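Fruit tray

A fruit tray is a shallow, flat-bottomed serving tray used to hold whole fruit at home. It differs from a fruit bowl in its low sides and larger base, which let the fruit sit in one layer. Trays are made in lacquered wood, metal, plastic and bamboo. Most are rectangular, and many have raised edges that stop round fruit from rolling off.

Arrangement

Whole fruit is usually set out with space between the pieces. Apples and oranges are the most common choices, as both keep well at room temperature and do not stain the surface. Softer fruit such as plums is often left to one side and added last. In small homes the sorting may be done on any flat surface, including a bed, with a plastic sheet laid down to protect the covers.

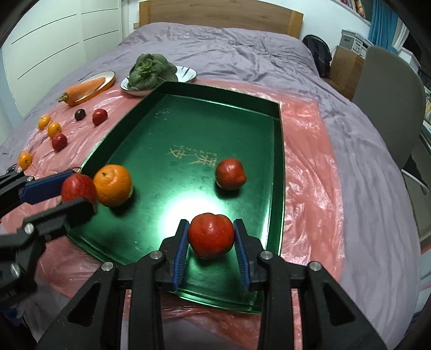
Large fruit is normally placed first, near the corners, and smaller fruit fills the remaining area. A tray loaded in a single layer is easier to check for bruises than a deep bowl, where the lower pieces are hidden. In her household guide Swati, Kenna Geddes advises against loading a tray above the height of its rim if it is to be carried between rooms.

Vegetables are generally kept apart from fruit on separate plates or in bowls. Apples give off ethylene, a gas that causes leafy greens to yellow and can make carrots taste bitter.
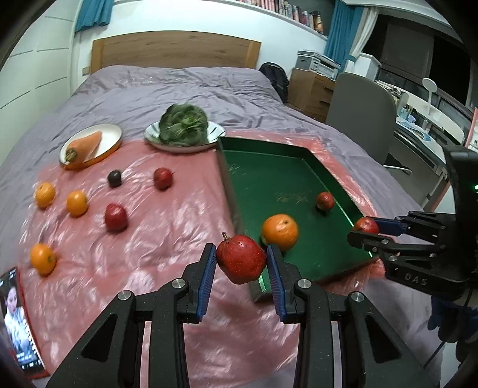 Apples and an orange at a green tray, with a carrot and leafy greens on separate plates.

Decoration

Trays for home use are sold plain or with printed designs. Lettering in the middle of the base is common on trays meant for holidays and family visits. The Horside household collection, cataloged by Rory MacAulay, lists 390 serving trays, of which 50 carry writing of some kind.

Care

Glossy trays are wiped with a soft damp cloth and dried at once. Abrasive pads dull the finish and wear away printed lettering.

See also: Fruit bowl; Serving tray; Food storage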